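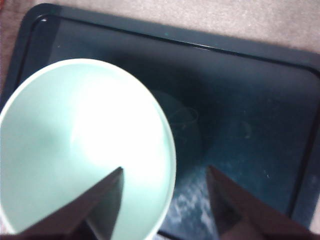
Wide bowl in pale mint, on the dark teal tray

Pukmont wide bowl, mint

I've wanted a proper big bowl in the shop for ages and kept being sent ones that were nearly right. Too deep, too heavy, a silly foot on the bottom that wobbled. Then I went round the Pukmont workshop in Greltwood last spring, saw this shape on the drying racks and more or less ordered it on the spot. It's the one I use at home now, nearly every day, mostly for salad and quite often for a greedy amount of pasta.

The finish is matte and smooth all over, with no pattern, and the rim comes up a touch lighter than the rest. The green is a soft one — more sea than peppermint — and it does shift a lot depending on your light. By my kitchen window it can look almost white in the middle, then properly green again by teatime. If you want something that matches a paint chart exactly, this will drive you mad!

Size and care

It holds 2000 ml filled right up, though I'd stop well short of that if you plan on carrying soup through the house. Empty, it weighs about 17 ounces, so you can lift it one-handed out of a high cupboard. Dishwasher is fine. Microwave is fine too, but the rim gets hot, so use a cloth. I wouldn't put it in the oven. I did once, at a low heat, and got away with it, but Pukmont say no and I'm not going to argue with them.

Metal forks can leave faint grey lines on a matte glaze. They come off with bicarb and a damp sponge, and a bit of patience.

What goes with it

The Ramalho side plates are the obvious match (same green family, slightly greyer), and I've sold a lot of them as a set. The Lumura linen napkins in oat look lovely next to it as well. I tried it with the bright yellow ones and went off the idea fast. A dark tray suits it best, to my eye, and trays are on their own page along with the boards.

Stock and delivery

Item number 291. Sold singly. The next kiln load is due in April, so if it shows as out of stock, pop your email in the box and I'll send you a note when they land. I pack orders on Tuesdays and Fridays, double boxed, and if yours turns up broken just send me a photo within 2 days and I'll post another. No need to send the bits back.

Gift wrap is brown paper and cotton string, and I'll write a card if you tell me what to put. Please keep it short — my handwriting goes downhill after the first line.

Page updated Mar 5, 2023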